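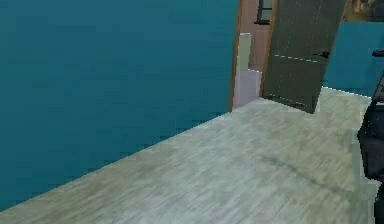

House Manners for Robots

When you visit a friend, you probably know the house rules without being told. You knock, you don't run indoors, and you leave the cookie jar alone (well, mostly!). A robot doesn't know any of that, so people have to write its manners down, one rule at a time.

At Stilladley, Haruna Tsuchiya and her team teach a house robot called Ollent. It practices in a make-believe home inside a computer, where a bump can't hurt anybody, and it has 17 rules to learn before it may roll into a real one.

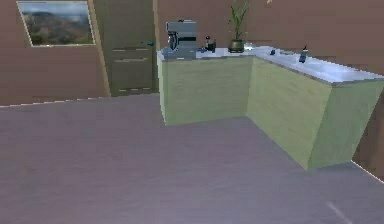 The first rule is to go slowly near people, and slower still near small ones, like you or your baby brother. The second is that anyone can say "Stop!" and the robot must stop right away, even if it is in the middle of a very important job. 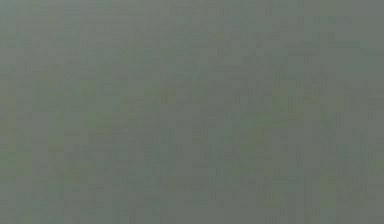 Rule 5 is about keeping your distance, and it's harder than it sounds. Have you ever stood with your nose nearly touching a wall? All you get is a big patch of gray-green, and you can't tell which way the kitchen is! A robot that sees nothing but one plain color should stop, back up gently and look again.

Doors have a rule all their own. A robot must never push through a doorway until it has checked that there is enough room and that no one is coming the other way. 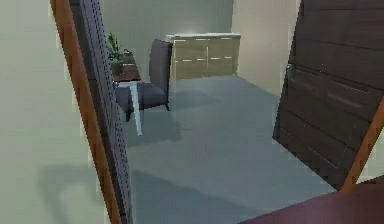 An open door, with an armchair and a sideboard in the practice home.

Which rule would you add for a robot in your house? Ask a grown-up to help you write it down.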